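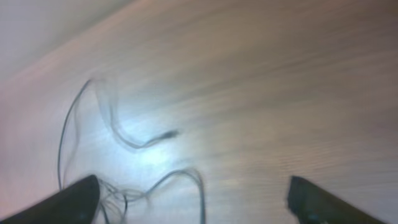
Figure 3. Thin dark cables lying loosely on a light-coloured wooden tabletop. One strand forms a tall, narrow arch; another ends in a small connector tip.

4.2 Loose cables on the work surface

Cables were the class of object on which the participants agreed least. In the sorting interviews, cups, paper and hand tools were assigned to a category within a few seconds, and the category was usually the same from one household to the next. Thin cables were picked up, put down and picked up again. Several participants made a separate pile for them and returned to it at the end of the session, by which time the pile had to be pulled apart before anything in it could be named.

We use the term "loose cable" for any cable that lies on a surface without being tied, clipped, wound or connected at both ends. The term says nothing about whether the cable is in use. Grabowska and Dudek, who coded the interviews, first tried to separate loose cables into "active" and "idle", but the distinction could not be applied from the state of the table alone, and it was dropped after the pilot round. A cable kept out for daily charging and a cable that has not been touched for a year can lie in the same way on the same table.

Figure 3 shows the kind of arrangement we coded as an open tangle. The strands cross one another in irregular loops and there is bare wood visible around them. One strand curves down from the top of the arch in an S and sweeps to the side before it reaches its tip. We coded a tangle as open when at least one free end could be reached without moving another strand, and as closed when every end was buried or out of reach. Visible crossings were not used as a criterion. In the pilot round the two coders differed on crossings more often than on any other feature, mainly where strands ran close together for some distance.

The free end matters more than the loops. When asked to clear a tangle, participants nearly always began by looking for a plug or connector, and then drew the cable out by following it back with the other hand. Where no end could be found, they lifted the whole mass and shook it. Shaking was quick, but it tended to turn an open tangle into a closed one, and participants who used it were more likely to put the cables away unsorted. The favoured place for unsorted cables was a drawer; the second was a shallow tray of the sort sold for cutlery.

Length and thickness also affected the outcome. Thin cables hold a curve from their last winding and spring back toward it when released, so that a cable straightened along the table edge will often lift again into an arch. Thicker mains leads lie flatter and were seldom described as tangled at all, even where they crossed. In the Ostlow households, where most small devices charged from a single desk, thin cables made up the greater part of the items left over at the end of the session. In the Sikora households they were more often found singly, beside a bed or on a kitchen bench, and were cleared with much less handling.

The colour of the cable was mentioned in the interviews less often than we had expected. Dark cables on a pale table were easy to find but hard to tell apart, and the participants who owned several of the same colour relied on the connector to identify them. One household had marked each plug with a strip of coloured tape. Another, which had tried the same system, had given it up when the tape began to collect dust and leave glue on the fingers. Labels on the cable itself were rare and were not always kept up to date.

Three forms of storage were compared in the follow-up visits in September: a loose coil held with a fabric tie, a flat figure-eight laid in a tray, and a hook on the side of the desk. Households kept the method they were assigned and recorded any change they made to it. The fabric tie gave the neatest surface on the first Wednesday of the trial but was the first method to lapse, as the tie was usually put down somewhere else when the cable was taken out. The hook lasted longest. It asked for no winding, and a cable thrown over it could be taken off by one end. The tray fell between the two, and its results depended largely on whether other small objects were kept in it as well.

Głowacki has argued that a cable should be treated as part of the device it serves and stored with it. Our interviews support this for cables with an unusual connector, which participants readily matched to one device. They do not support it for common connectors. These were shared among several devices, often by more than one person, and storing them with a single device meant that they were soon carried off again. For such cables a shared place near the outlet was a better predictor of a clear table than any rule about ownership.

Two limits apply to this part of the analysis. Households knew in advance that the table would be looked at, and some may have tidied it beforehand. The coding of open and closed tangles also treats reach as a fixed property of the arrangement, although a person with small hands or good eyesight may find an end that another person misses. Section 4.3 returns to the second point in relation to drawers.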